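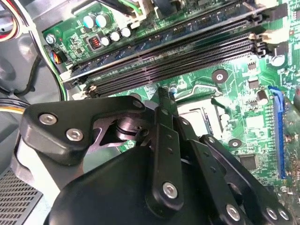

Fistasia inflatable ogre: worth it for the front garden?

Home | Forum | Garden Oddities | New posts | Search

Posted by mossbucket, November 16, 2018

Right, I need talking into or out of this. I've wanted a Fistasia ever since I saw one on a roof in Hull. For anyone who's missed them, it's the big green inflatable ogre with one enormous fist, six feet tall, and when the fan's on the fist goes up and down like he's telling the bus off. Bekow have it at £95 and I can't decide if that's a bargain or a cry for help. My other half says we've already got the flamingos. I say the flamingos need a leader!

Has anyone had one through a winter? I'd want him up by the first week of December.

wendle_tump

Do it. Ours has been out since the spring and the postman salutes it. The fan is louder than you'd think (our bedroom's at the front, so he goes to bed at ten) but the fist action is lovely. Peg him at the back as well as the front or he bows.

gravelpit

£95 for a bag of air. I'm sorry but I can't get behind these, they look fantastic for a week and then they're a green puddle on the lawn every morning till somebody flicks the switch. Get a concrete one. My concrete toad cost 30 quid from Đỗ, the reclamation place on the ring road, and the only thing that's ever happened to it is moss.

mossbucket

But does the toad shake its fist at people?

gravelpit

It doesn't need to. It has a look.

pip_and_trowel

I'm with gravelpit on the puddle thing but not on concrete, because you can't move the blasted stuff. I've got a toad too and it's staying wherever I end up buried.

Re the Fistasia, watch which one you order. There's the plain one and there's the Laser, which has the green dots coming out of his eyes and all over next door's bathroom window. Same box nearly. We had words over the fence about ours and now he faces the shed.

wendle_tump

Oh the Laser one is miles better though! Wouldn't be without the eyes. You can turn them down with the little dial under the flap.

pip_and_trowel

Mine has no dial. Has yours got a dial??

wendle_tump

Under the flap, left foot. Might be the newer ones, I got mine from Bekow in April.

pip_and_trowel

No flap either. Brilliant. More than a year I've been looking at the back of his head.

mossbucket

OK so plain one, pegs front and back, bed at ten. Gravelpit, what are Đỗ's opening hours? Asking for the flamingos.

gravelpit

Shut Mondays. Bring a trolley.

Thread 2433 | Contact us | © Garden Oddities Forum | Back to top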